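European Politics and Institutions
Handout 7: The rotating presidency of the Council
Instructor: Ekene Adeleke

Reading for this week: chapter 4 of the course reader, plus the short article by Gebhard Ruchti on small states in the chair. The response paper is due 4th April, before class. Two pages, double spaced.

1. Which council?

Three bodies have names that students mix up every year, so start by getting them straight.

The Council of the European Union, often just "the Council," is made up of ministers from the member governments. It passes laws together with the European Parliament. Which ministers attend depends on the subject: farm ministers for farm policy, finance ministers for budgets and taxes, and so on.

The European Council is the meeting of heads of state or government. It sets general direction and does not pass laws. It has its own president, chosen for a term of two and a half years, renewable once.

The Council of Europe is a separate organization based in Strasbourg. It is not part of the EU and will not come up again in this handout.

The rotating presidency belongs to the first of these. When a newspaper says that a country "takes over the EU presidency," it means that the country's government will chair most meetings of the Council of the European Union for six months. The country does not run the EU. Please avoid "president of Europe" in your papers.

2. What the presidency does

The work falls under a few headings. We went through these last session, and the notes are here for anyone who missed it.

Chairing. Ministers from the presidency country chair nearly all the Council's formations. The main exception is the Foreign Affairs Council, which is normally chaired by the High Representative. Below the ministers, officials from the same country chair the committees of ambassadors and most of the working parties. Most of a file is settled at this lower level, and ministers often see only the points still open.

Agenda. The presidency decides when meetings take place and what goes on the list. It can move a file up, give it more meetings, or let it sit. It cannot invent a bill, as proposals for new laws come from the Commission in almost all cases.

Brokering. When governments disagree, the chair writes compromise texts and tests them with the delegations, often one at a time. A presidency that pushes its own national line too openly soon finds that others stop sharing their real positions with it.

Representing the Council. The presidency speaks for the Council in talks with the Parliament, including the three-way meetings with the Parliament and Commission known as trilogues.

3. The trio

Six months is short. To keep some continuity, presidencies are grouped in threes, and each trio agrees on a joint program for 18 months. Each country then adds its own program for its six months. How closely the three work together varies a good deal. Some share staff and plan meetings jointly — others agree on the document and leave it there.

The order of countries is fixed years in advance. It can be changed by agreement. The United Kingdom was due to hold the chair in the second half of 2017 and gave up its turn after the 2016 referendum, and the order was moved forward.

4. Voting, in brief

You need this to follow the case in section 6. Most laws pass in the Council by qualified majority: at least 55 percent of member states, representing at least 65 percent of the EU's population. A blocking minority must include at least four member states. Some subjects, such as taxation and most foreign policy, still need every government to agree.

The chair's country keeps its vote. Students sometimes assume that it gives it up for six months. It does not, though a chair that votes against its own compromise text will have a hard time afterward.

5. Domestic politics and the chair

Governments do not stop having troubles at home when their turn comes. A country may hold an election during its six months, or change its prime minister, or face street protests and criticism from abroad. The Czech government lost a confidence vote in the middle of its 2009 presidency, and a caretaker cabinet finished the term.

Ruchti makes two claims in the article. The first is that trouble at home hurts a presidency mostly at the top, where prime ministers and foreign ministers lose time and attention. The second is that the lower-level work goes on much as before if the permanent staff in Brussels are experienced. You don't have to agree with him. His evidence for the second claim comes from interviews with officials, who have some reason to say that they coped well.

Keep apart three questions when you read press coverage of a presidency:
Is the government popular at home?
Does it respect courts, media and the opposition?
Is it a competent chair?
A writer who answers one of these often acts as if all three have been settled.

6. Class exercise: the Hesness file

For the exercise we use a made-up member state, Conumness, with its capital at Prurnberg. Conumness holds the chair. Its coalition has lost its majority and the prime minister, Murthy, governs with support from a small party that wants less money spent on the EU. The file on the table is the Hesness regulation, on state advertising in newspapers and broadcasters.

The starting position is as follows. The proposal came from the Commission in October. Working party meetings have closed most articles. Article 30, on the publication of contracts, and article 31, on penalties, remain open. One group of states wants every contract published. Another wants only those above 300 thousand euros. The Murthy government dislikes article 31 and is also supposed to broker it.

Each group takes one delegation. The Conumness group drafts a compromise text on both articles and has ten minutes with each delegation before the full meeting. Write down what you offered and to whom — you will need it for the discussion.

7. For the response paper

Pick one real presidency from the last 15 years. State one thing that the government said it wanted from the chair, and show with sources whether it got it. Use at least one Council document and one newspaper report. Opinion columns are fine as evidence of what people argued at the time and should be labeled as such.

Review point before next week:

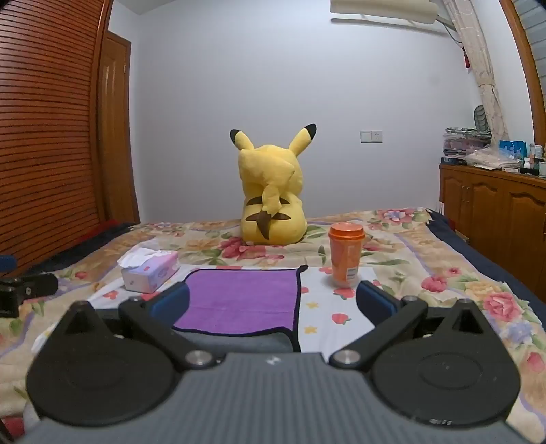

Can a presidency country force a vote on a file it wants finished?

The chair can put a file to a vote, and must do so if a majority of the Council's members ask for it, but a procedural vote to open the voting needs a majority of members behind it. In practice most chairs wait until they know the numbers.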